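Clinic dropped me after the merger, do I have to start over on the waitlist??
Asked on the Patients & Family Care board – Tuesday 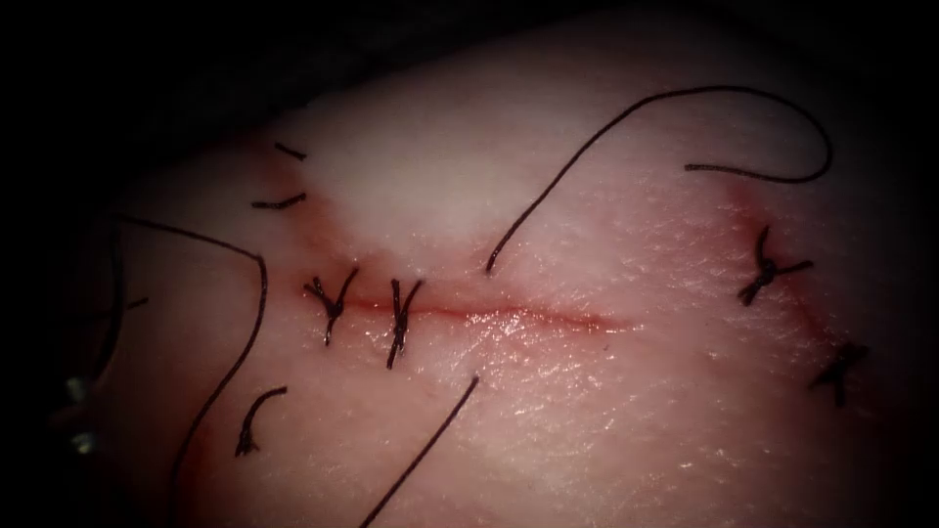 brundo_side wrote that getting dropped and getting "unattached" are two separate things on the forms, and asked which one the letter said.

OK so checked. It says "your file has been made inactive." Neither word. Great.

Full story, sorry, typing this on break. My clinic was a small one on the Gredell side of town, three family doctors, been going there since my oldest was a baby. Last fall it got bought or merged or whatever with Zuvstead Family Health. We got a letter saying nothing changes, same doctors, same phone number. Then in March another letter. My doctor is cutting down her hours and patients who "have not had a qualifying visit" are being made inactive and should put their names on the regional list.

I had a visit. Had 2 in fact. One was a phone visit and the other one was with the nurse for a blood pressure check and a refill. The front desk says neither one counts as qualifying. They couldn't tell me what does.

So questions:

Can they do that with just a letter?
If I go on the list do I start at the bottom, behind people who signed up last week? Desk told me there are 1,013 names ahead of me. No idea if that's for the clinic or the whole region.
What happens to my refills in the meantime. I have one left on the blood pressure pills and my son has a inhaler that runs out before that.
Do I need to get my records now or do they sit there till somebody asks for them?

Also my husband is still active. Same house, same doctor, he goes in less than I do. Makes no sense.

Not looking for a fight with my doctor, she's been good to us. Just want to know who to call and what to say.

3 answers – sorted by helpful

Answer 1
35 people found this helpful

Went through nearly the same thing with a different clinic, so going by that plus what the patient office told me. Rules may be different where you are, check.

Letter first. A clinic can close a file, yes. But there's usually a notice period and it's supposed to be in writing with a date. Look for the date your file goes inactive, not the date on top of the letter. On mine it was buried in the second paragraph. If there's no date at all, call and ask for one and write down who you talked to and when. Until that date you are still a patient there. Book something NOW. Phone visit, whatever they've got.

On the qualifying visit thing. Front desk staff mostly don't know, they get a list off the computer. Ask for the clinic manager. Ask exactly this: what kind of visit counts, what period are you looking at, and can you send me that in writing. My clinic had only pulled visits from the new computer system. Anything before the switch wasn't in there. So it looked like I hadn't been in for ages when I'd been in that winter. If yours merged in the fall I would bet on the same thing. Might be why your husband is still active, if his one visit happened after the changeover and yours were before.

They fixed mine in a week once somebody looked at the old chart. I had to bring in a receipt for a form fee to prove the visit. If you have a pharmacy printout showing your doctor's name on a refill, bring that, it helps.

Waitlist. Sign up anyway, today. You can take your name off later. When you fill it in there's a box for the reason, choose the one about losing your doctor, not "new to the area." I was told that people who lost a doctor get looked at separately from people who never had one. Can't promise that it moves any faster. Put the whole household on one form if it lets you, including your son, even if he's still showing as active. Mention the ongoing prescriptions. There was a health questions section and I skipped it the first time and had to go back and redo it.

The number they gave you – I wouldn't lose sleep over it. It's not a line like at the bank. They match people to whoever has room near them, so someone behind you could get called first, and the other way around.

Refills. Talk to the pharmacist before you're down to the last few. Mine was able to extend the blood pressure pills for a bit while I sorted things out. Inhaler I don't know, ask. Don't wait on that one, do it this week.

Records. Get them. Ask for a summary first, it's shorter and usually cheaper than the whole chart. Includes meds, allergies, shots, recent labs. Full chart can come later when you have a new doctor who'll request it. Ask about the fee up front and ask if they waive it when the clinic is the one ending things. Mine did but only becuase I asked.

Comment from the asker: This is so helpful thank you. Letter does have a date, end of next month, it was on the BACK. Calling the manager tomorrow at 8:30 when the phones open.

Comment: Seconding the part about the old system. Our whole street got those letters and half of them were wrong.

Comment: The summary isn't always enough if you see a specialist. Get the referral letters too.

Answer 2
9 people found this helpful

Short one. Patient relations office for the region, not the clinic. Number's on the back of any hospital bill or on their site under complaints (you don't have to be complaining). They can tell you whether the clinic gave proper notice. They can't make a doctor keep you.

Also, the Bùi walk-in takes people with no family doctor for refills, mornings only last I knew. Go early. Bring the actual bottles. They don't do first-time forms or long stuff, one issue per visit, and if you've got two kids with you they'll want two slots. I've sent my mother there and it was fine. Wait was long.

If you end up there a lot, ask them to send a note to whoever your doctor is on paper. Otherwise no one has the full picture and you end up repeating blood work.

Comment: Bùi stopped doing mornings-only, they're afternoons now too. Call first though, it changes.

Comment: Do they do kids' inhalers?

Reply: Did for us. Had to bring the old box with the label on it.

Answer 3
0 people found this helpful

This is what happens when they let companies buy up clinics. Ours was the same. Three doctors, then two, then a screen in the waiting room telling you to download an app. Everybody says there's a shortage but the doctors are right there, they just can't afford to run an office any more, rent and staff and all the paperwork at night that they don't get paid for. My old doctor told me straight she was spending more time on forms than on people. Pay them for the hours and they'd stay. Write to your rep.

Don't know about the waitlist, I never signed up. I just use the ER.

Comment: Please don't tell people to use the ER for blood pressure pills.

Comment: He's not wrong about the paperwork though.

Comment: Doesn't answer any of the questions.

Update from the asker

Got through to the manager, took two tries. They only had the nurse visit in the system and it was coded as a "drop-in," which they don't count. Phone visit wasn't there at all, it was before the switch like Answer 1 said. She's going to pull the old chart. No promises but she put a hold on my file so it doesn't close on the date in the letter.

Signed up on the list anyway. Took forever, the page kept timing out on the address part and I lost everything once. Put all of us on one form. Got a confirmation number, wrote it on the fridge calendar.

Pharmacist gave me an extension on the pills. Inhaler she's faxing the doctor's office, who are still answering faxes apparently.

Records summary I asked for, they said ten business days and didn't mention a fee. Didn't bring it up.

Will post again if the manager calls back. If anybody else from Zuvstead got the March letter check the back of it for the date.

Marked as solved by the asker. New answers can still be added.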